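Home Workshop Storage Electrical
2 min read

Sorting Small Electrical Parts
Neelam Malhotra

Clear the bench before emptying the spares box. A matte surface is best, as small parts stay visible on it. Use one shallow tray per category and move breakers first; they are the heaviest items and scratch indicator lenses.

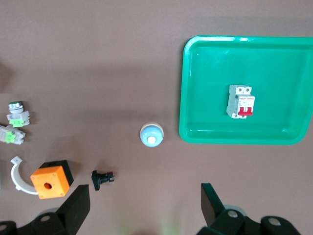
Should breakers be stored on or off?
Off. Write the rating on a label at the same time and stick it to the bag, never over the housing markings.

Small round parts go in a tray of their own — the rim stops them rolling. Choose a tray color that contrasts with the part.
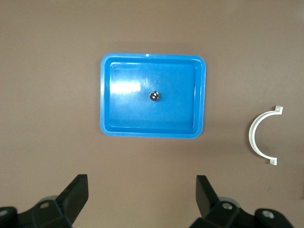

Bag each category once its tray is sorted, eight pieces to a bag at most. Wipe the tray before starting the next category. Loose screws go in a lidded jar.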